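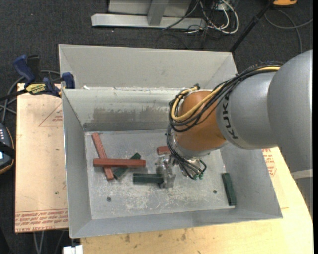

Budgeting for a bin-picking cell: where the money goes after the arm

The price of the robot is the figure most buyers bring to the first planning meeting. At Rurholm, a contract machining firm with two shifts and a steady flow of cut bar, it was also the only figure on the sheet. The first draft of the budget had one line for the arm, one for the gripper and one marked "sundries".

Tamara Hordiienko, who runs production engineering there, threw that draft out in February. Her second version had 33 lines. The arm was still the largest, but it came to less than half the total.

"You can get a quote for an arm in a day," she says. "A quote for the bin, the fixing, the cable routing and the guarding takes weeks, and those are the parts that move."

Bins first

Rurholm's parts are rectangular blocks, which sounds easy. In a bin they lie across one another, lean on the walls and settle in the corners. A block lying flat against the foot of a side wall leaves little room for a finger to get behind it. Sloping walls help at the rim, where the wrist has to clear the metal, and make some grasps near the floor harder.

The container should therefore be chosen before the gripper, and the gripper before the arm. Reach, payload and wrist size follow from the first two. Rurholm did it in the usual reverse order on an earlier cell and had to buy a second gripper.

Bare sheet metal is cheap and stands up to knocks, but it scuffs, and a scuffed floor reflects light unevenly. Any vision system should be tested on a worn bin. Suppliers tend to demonstrate on a new one.

Trials before purchase

Hordiienko set aside money for a bench trial with the integrator, Drudbridge, before committing to the cell. The specification was one page: mixed blocks, random placement, 300 picks, no operator help. A clamp and a board will do for mounting at this stage. The bin must not shift between picks, but it doesn't need a permanent fixture until its position is settled.

Setsuko Takagi, an applications engineer at Drudbridge, asks customers to send scrap parts along with good ones. Burrs and bent corners change how a part sits between the fingers. She also asks for the last parts in the bin to be logged separately. A cell that clears the top layers quickly and then stalls on the final few will need either a person or a tipping mechanism, and both cost money.

Lines that get left out

Cable dressing is the commonest omission. Hoses and cables that run along the arm to the wrist bend with every pick, and a cell working into a deep container turns the wrist further than one working on a flat tray. Rurholm budgets for a full replacement set at commissioning and keeps it on the shelf.

Spare fingers come next, then training. The Yatsenko vision package quoted for the cell included one training place; Rurholm bought two more so that each shift would have cover. Floor space is charged internally at Rurholm, so the guarded area appears as an annual cost.

The contingency was set at 30 per cent of integration cost, excluding the arm. Finance asked for less. The compromise was to release it in two parts, the second only after the bench trial had been signed off.

Payback

Hordiienko's calculation uses 200 running days a year, well under the plant's calendar. It leaves out any saving from unattended night running, which she regards as something to be shown on the floor first. A rival bid from Hikurach gave a shorter payback, based on continuous running with no allowance for stalls or bin changes. Recalculated on Rurholm's terms, the two bids were close, and the choice came down to service response and the price of spares.

The order is expected once the trial report has been reviewed. Delivery of the arm is quoted separately from delivery of the cell.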